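The Spoon

By the time Yavuz Ersoy got the hang of it, the kettle at Folholm had boiled and gone quiet twice, and Erdal Tuncer had stopped pretending to read his mail.

"Slower," said Erdal, from the doorway. "You're clearing up like a man with a bus to catch."

"I raised three boys. This is how I clear up."

"And it will learn to clear up like that, and then Rilton will have a machine that throws cups."

Yavuz laughed, because it was fair, and set everything back the way it had been. He had waited tables for most of his life, the last long stretch of it at the Yalçınkaya, where on a good night in April you might carry 88 covers and still be asked for more bread. Now he had the gripper in his hand, a heavy thing that opened and closed when he squeezed, and the job was to carry a cup to a tray as if his own fingers had never been invented. He had done it 1,451 times. Erdal wanted 2,000, and Erdal, bless him, kept the tally on the wall in pencil.

He brought the left finger over the green tray, held the gripper open, and looked across at the plate, with the cup standing on it and the spoon leaning out and the chopsticks lying over the rim.
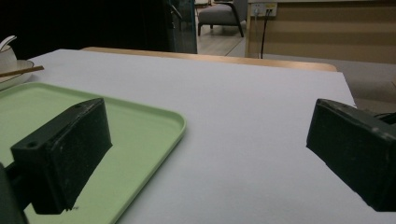
The Second Pot of Tea

"What do you do about the spoon?" Erdal asked, when they had sat down at last. "You do something. Every time, just before you lift. I've watched it over and over and I can't find it."

Yavuz had to think. He shut his eyes and carried a cup through the air, right there over the sugar bowl, and his wrist tipped a little toward his chest.

"There," he said, quite surprised. "I lean it back so the spoon rests on my side. My uncle made me do that when I was a boy in Dondis, with a whole tray of them, up and down the stairs until my arms shook. I'd forgotten he ever taught me."

Erdal wrote it down, then crossed it out, and said he supposed it didn't need writing down if it was already in the hand.

They finished the pot. Then Yavuz pushed back his chair, picked up the gripper, and went to do the next one, slowly this time, the way his uncle would have liked it.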